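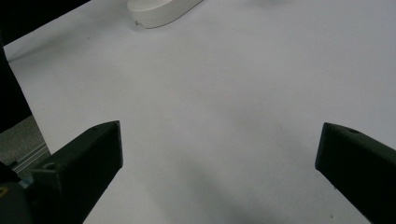

Open fingers over the white tabletop, rounded white object at the top.

Gripper comparison meeting, August 5, 2020
Present: Raíssa Leite (chair), Edem Amegashie (minutes)

1. Previous minutes
Accepted with one correction. The Festel quote was for two controllers.

2. Fingers
Edem reported on the blocky black fingers against the Jiller set used in February. The Jiller tips closed more evenly on thin parts but slipped on smooth plastic. Raíssa asked for 60 more grasps with each set before any order is placed. Agreed.

3. Camera on the gripper
White objects on the white table are hard to pick out near the top of the view. Raíssa wants to try a gray mat. Edem would first lower the exposure and compare.
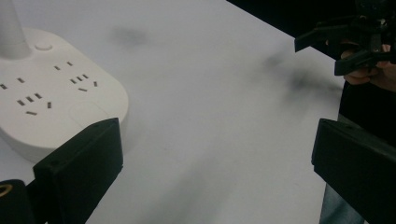

Both settings will be tried on the power strip as well as the smaller parts, with results kept in separate folders. The smudges on the tabletop are to be cleaned off before the next run.

4. Controllers
The Pramberg unit lost its connection twice during a run of 300 cycles. The Gosselin unit finished 1000 without a fault but is slower to start. Edem to send the Pramberg logs to the supplier.

5. Actions
Edem: grasp runs, exposure test, logs.
Raíssa: gray mat, revised price from Festel.

Next meeting when the grasp runs are finished.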